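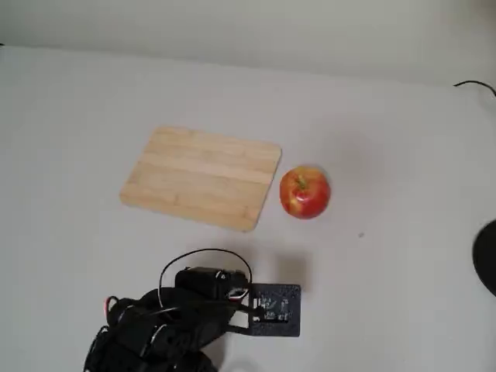
Drevent
Kitchen trainer, Clarkport

In our canteen kitchen at Kazmi we now have an arm that moves fruit on and off the boards. Before May I did this by hand, 224 pieces in a shift. My manager says my job will become "watching". 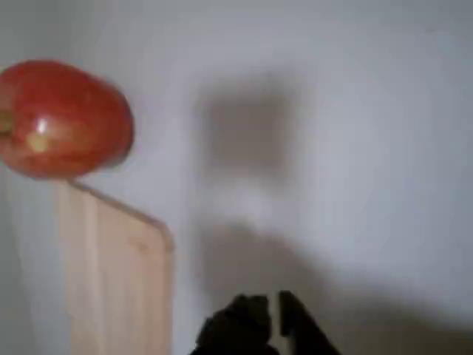 Is it normal that the pay stays the same, and must I ask for the new duties in writing?

Zikley

Yes, ask in writing. At my place they changed the duties of 4 people and only later the contracts.

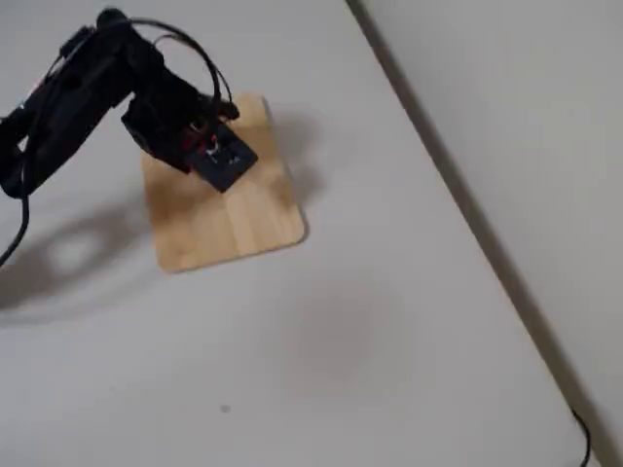

kazmi_822

I don't agree that it is so serious. Watching is easier for the back, take it.

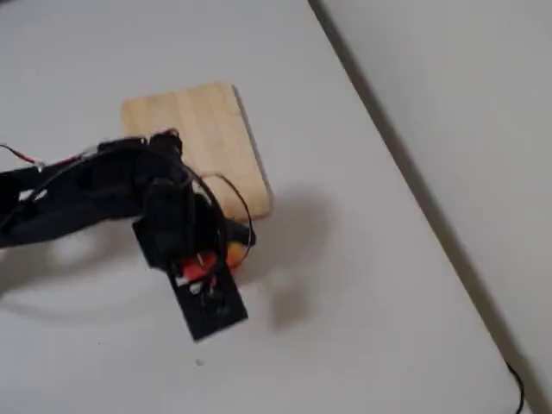 More questions about changed duties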